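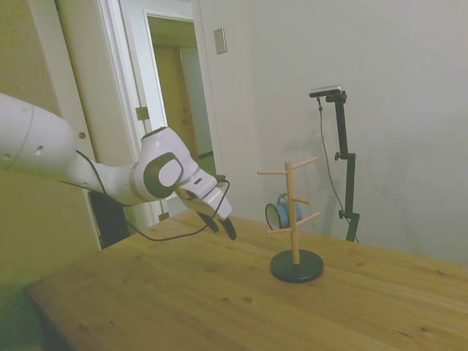 图／Perla Ochoa，Camance 实验室

首页 产品 文档中心 下载 培训 联系我们

搜索手册 请输入关键词 搜索

第 8 章 桌面挂放作业的布置与安全操作

8.1 适用范围

本章规定 Curisero 桌面单臂工作站执行杯类挂放作业时的布置、检查、启动、停止及记录要求。作业对象为带柄杯具，目标位置为多挂钉立式杯架。双臂协同、移动底座以及人员与机械臂同时进入桌面区域的作业不适用本章，按第 11 章执行。

本章所称“操作员”，指已完成 Pradach 基础培训并登记在册的人员；“监护员”，指作业期间专职守护急停按钮的人员。两个角色不得由同一人兼任。

8.2 布置要求

8.2.1 桌面

工作桌应稳固，推动桌沿时不得有可察觉的晃动。木质桌面可以直接使用，无须加铺垫层。木纹和节疤明显的桌面会影响部分视觉算法的分割结果，首次使用前应采集一组空桌背景，并在配置文件中登记桌面编号。

桌面上只保留作业对象、杯架和相机支架。工具、水杯、纸张及备用夹指一律移出。

8.2.2 杯架

杯架放在机械臂正常可达范围之内，不得放在可达范围的边界上。图中杯架采用黑色圆形底座、浅色木立柱，五根挂钉高低和朝向各不相同。使用此类杯架时，应按下列步骤登记：

1. 从操作员一侧观察，自上而下为挂钉编号。
2. 逐根确认挂钉无松动、无开裂。松动的挂钉应停用，不得用胶带临时固定。
3. 在任务表中写明目标挂钉编号。未写明编号的任务不得启动。
4. 在底座外沿贴定位标记，标记应能反映底座的旋转角度。

注：底座为圆形时，单凭圆心位置不能确定挂钉朝向。更换批次后出现的挂放偏差，多数由底座转动引起，应先核对定位标记，再考虑重新标定。

8.2.3 杯具

杯具初始姿态分为直立和侧卧两类。侧卧杯具应同时登记杯口朝向和杯柄朝向。图中的浅蓝色杯子属于侧卧姿态，杯口朝左，杯柄在上，登记代码为 S-L-U。

侧卧杯具与杯架立柱之间应留出夹指的进入空间。杯具部分位于立柱后方时，操作员须在示教界面中检查接近路径，确认夹指与挂钉不相交后方可继续。

注意：陶瓷和玻璃杯具在投入作业前须逐只检查。杯口有缺损或杯柄有裂纹的，直接报废，不得降级作为练习件使用。

8.2.4 相机支架

外部相机支架立于桌面后缘附近，不得占用机械臂的回转空间。安装步骤如下：

1. 将立杆固定在底座上，用手轻推顶部，确认无偏转。
2. 调整高度和俯角，使杯架整体及杯具初始区域均在视野之内。
3. 依次拧紧各调节旋钮，先下后上。
4. 整理相机线缆，使其沿立杆下垂，桌面上的余量收拢至机械臂不经过的一侧。
5. 在立杆与桌面接触处作标记。

支架被碰动后，无论位移大小，均应重新执行外参标定。Correa 标定板每次标定采集 19 个姿态，少于此数的结果不予保存。

8.2.5 臂身线缆

沿臂身敷设的线缆在腕部应保留弧形余量。余量过小，腕关节转动时接头受拉；余量过大，垂弧可能勾住挂钉或杯柄。检查时以手动低速模式将腕关节分别转至任务所需的两端极限，观察垂弧的最低点。垂弧最低点不得低于夹指指尖。

警告：严禁在机械臂使能状态下用手整理线缆。

8.3 启动前检查

操作员应按顺序完成下列检查，监护员逐项复核：

1. 急停按钮已复位，且位于监护员伸手可及处。
2. 工作间房门的状态与登记一致。门可以开启，但门扇的摆动范围不得与机械臂的工作范围重叠，门口须设置提示牌。
3. 桌面前缘及两侧无人员倚靠，座椅已推离桌边。
4. 夹爪处于张开状态，两指间无异物。
5. 夹指指尖与桌面之间的间隙不小于 8 mm。
6. 目标挂钉上无杯具。
7. 照明已开启，墙面与桌面无直射光斑。
8. 任务表已由操作员和监护员双方签名。

任何一项不合格，均应停止后续步骤。整改后从第 1 项重新检查，不得只补查不合格项。

8.4 执行挂放

8.4.1 首次运行

新任务、新杯具或杯架移位后的第一次运行，应采用低速模式：

1. 在控制器中选择“单步”，将速度倍率设为 8%。
2. 运行至接近点，停止。目视确认夹指朝向与杯具姿态相符。
3. 运行至抓取点，闭合夹爪。检查杯具有无滑移。
4. 垂直提升至安全高度。提升阶段不得叠加水平运动。
5. 移动至目标挂钉前方，使杯柄开口对准挂钉端部。
6. 沿挂钉轴线方向送入，到位后缓慢下放，待挂钉承重后张开夹爪。
7. 沿送入的反方向退出，确认杯具静止后返回待机位。

注：挂钉向上倾斜时，送入方向应与倾角一致。沿水平方向硬推会使杯架移位，控制器未必报错。

8.4.2 连续运行

低速模式连续成功 2 次后，方可转入连续运行。单次连续运行不得超过 90 分钟，到时须暂停并复查 8.2.4 和 8.2.5 各项。连续运行期间，监护员不得离开岗位，不得使用耳机。

8.5 停止与异常处理

8.5.1 出现下列情况之一，监护员应立即按下急停按钮：

（a）人员的手或身体任何部位进入桌面区域；
（b）线缆勾挂；
（c）杯架倾斜或倾倒；
（d）杯具滑脱；
（e）机械臂运动与任务表不符。

按下急停按钮无须事先征得操作员同意，事后也不得因误判追究监护员责任。

8.5.2 急停后的恢复步骤：

1. 保持急停状态，记录机械臂姿态和报警代码。
2. 若夹爪仍夹持杯具，由操作员一手托住杯具，监护员按手动释放程序松开夹爪。
3. 清理桌面。有碎片时佩戴防割手套，碎片全部清除前不得复位。
4. 查明原因，填写异常记录。
5. 按 8.3 重新检查，并以低速模式恢复。

警告：不得以移动机械臂的方式取出被夹住的线缆或杯柄。应先断开使能，再人工处理。

8.6 记录与复核

每次作业应保存任务表、外部相机录像、关节数据和异常记录。失败的运行与成功的运行同等保存，不得删除或覆盖。录像中出现无关人员时，应在归档前作遮挡处理，并在记录中注明。

现场布置照片于每周五归档，由 Rok Vukčević 复核；标定文件由 Edileuza Amaral 复核。复核意见与现场操作员意见不一致时，暂停使用该工作站，提交 Jacinto Espinoza 裁定。

本章内容每年 6 月修订。两次修订之间的临时变更以补充页形式下发，补充页应夹在本章首页之前，旧页加盖作废章后另行存放。

8.7 相关章节

第 5 章 夹爪更换与夹指磨损判定
第 7 章 外部相机标定
第 11 章 双臂与协同作业
附录 C 姿态登记代码表

本章编写：Beca Sayce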